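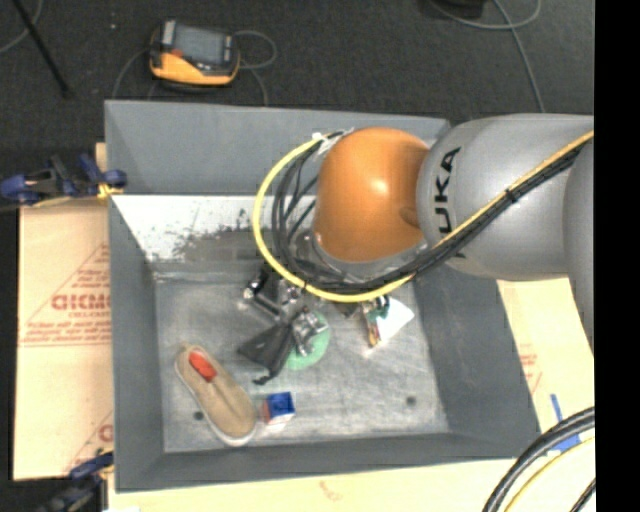

Posted in June, 9:40 pm, by tatertot_dave

So who else went to Plisness Fest, the bar crawl for people who love one canceled cooking show way too much? I paid 55 bucks for a wristband, a foam ladle and the right to stand in line outside the Toma for most of the evening. The floor in there was scratched and streaky like the bottom of that gray bin, and I got to know it well, as it was the only thing I could see past the chef hats. The queso was fine. I'd go again, which is the sad part.

gravyboat80
The Toma was your mistake. Everybody starts there. We went straight to Droneo and had a booth, a working jukebox and a bartender who had never heard of the show. Best stop on the map.

mildsalsa
Droneo ran out of the themed drink before I got there and gave me a light beer with an olive in it. Same price.

gravyboat80
The olive is from season two. That WAS the themed drink.

mildsalsa
It was not the themed drink. I have the menu on my fridge.

Posted 10:15 pm by tatertot_dave

Can we talk about the costume contest? Up to 80 people in the same flame shirt and the prize goes to a guy dressed as a baked potato. There is no potato in the show.

kettle_chip
Episode 107, the whole back half is potatoes. Good win, in my opinion – he couldn't sit down all night.

brunchpolice
I thought the whole thing was kind of mean, to be honest. Half the crowd was there to laugh at the show and the other half was trying to hear the trivia.

mildsalsa
I was in both halves.

kettle_chip
Trivia was at Trerkari, upstairs, with one speaker. Our team came in second and won a coupon for Trerkari. It expires before they reopen the kitchen.

tatertot_dave
I'll give you my foam ladle for it.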